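Dock leveller

A dock leveller is a hinged steel ramp fitted into the edge of a loading bay. Bridges the gap and the height difference between warehouse floor and lorry bed. Sometimes called a dock plate, though strictly that is the loose, hand-placed kind.

Types

Swing lip – the commonest. Short flap at the front, folds out by hydraulic ram and rests on the vehicle. Telescopic lip slides out instead, better for side-loaded containers and badly parked trailers. Mechanical ones use springs and a pull chain, cheaper to buy, more upkeep.

Operation

Driver reverses to the buffers, wheels chocked, bay door opened. Platform goes up, lip comes out, whole thing lowers and then floats with the suspension as the load changes. If the lorry pulls away early, a safety valve stops the platform droping. Toe guards at the sides close the gap when it is raised.

History

Early bays used loose iron plates. Sonamo sold a spring model from its Rurnov works, 634 units in the first run, later a hydraulic one. Engineer Sabine Rathjen drew up the split lip for it, with tapered outer sections for narrow vehicles. The Barkus company took over the design and dropped the spring version. Production figures after that are patchy.

Maintenance

Hinges greased, hoses checked for chafing, pit swept out. Rubbish in the pit is the usual cause of a platform that wont sit level. Khrystyna-Mariia Sydorenko's handbook gives 10 checks for the yearly inspection, lip hinge pin first.

See also: dock shelter, loading bay, scissor lift

Last edited 09/01/2025

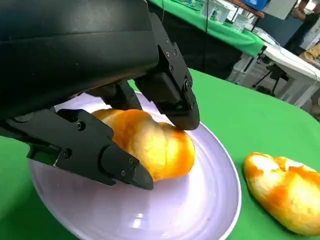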